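Ticket 2641
Product: Triltska hand-held gripper kit, evaluation unit
Opened by: Jouko Suominen, Kallio
Assigned to: Setport support
Status: Waiting on customer
Priority: Normal

Jouko Suominen
We have the kit on trial until the end of September and I need to decide whether to order more. The right finger lags behind the left when closing. It shows up on small objects. The left pad touches first, pushes the object sideways, and then the right pad catches up. Large items are fine. Firmware is what it shipped with. I ran the zero routine from the quick start card twice with no change.

Setport support
Thanks for the details. Please check the following and reply with results:
1. Power off, open the fingers by hand, and feel for drag on either side.
2. Check that the screws on both finger housings are snug. Do not overtighten.
3. Run the long zero routine (hold the trigger until the second beep), then log 200 open/close cycles with nothing between the pads.
Attach the log file when it finishes.

Jouko Suominen
1. Slight drag on the right, none on the left.
2. One screw on the right finger took a quarter turn. Others were tight.
3. Done. Log attached. The lag is smaller but still there. 34 cycles are flagged "late R".

Setport support
The log points to the right linkage. The flags are all in the closing direction, so the trigger sensor looks fine. We are sending a replacement linkage from our Grimness warehouse. In the meantime you can set the close speed to Slow in the settings menu. Please tell us what you use the kit for so we can match the test on our bench.

Jouko Suominen
Home tidying tasks. Mostly picking up small things from a tile floor and a rug and putting them in a plastic basket, in an ordinary living room.
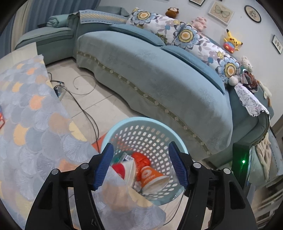

Slow mode helps with the ball shapes. Thin packaging still slides. The part arrived and I fitted it Sunday. The manual shows the spring on the wrong side of the pin in step 4, so you may want to correct that. No drag by hand now on either side.

Setport support
Noted on the manual, passed to the documentation team. Please put close speed back to Normal, repeat the long zero, and log 500 cycles this time. If no "late R" flags come up we will close the ticket. The trial period is paused while it stays open.

Jouko Suominen
Running it tonight. Will upload the log in the morning, and please send the price for a spare set of pads.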